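Open day at Gernix: questions for Vasanthi Patwary
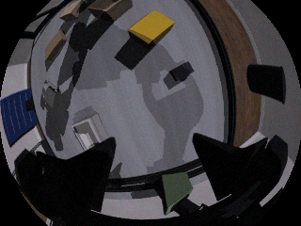
How long does it take to train the arm on a new task? Four days, if the simulation is ready.

Patwary runs the simulation group at Gernix, which opened its lab to visitors on July 6, 2026. She said most tasks are practiced on screen first. "We did 4,000 runs of the sorting job before we touched the real arm," she said. "It got to 86 percent in March and then it stuck there for weeks."

Visitors went through in groups of 30. Patwary said the question she heard most was about price. "I don't set the price, so I sent them to Tanvir Mondal."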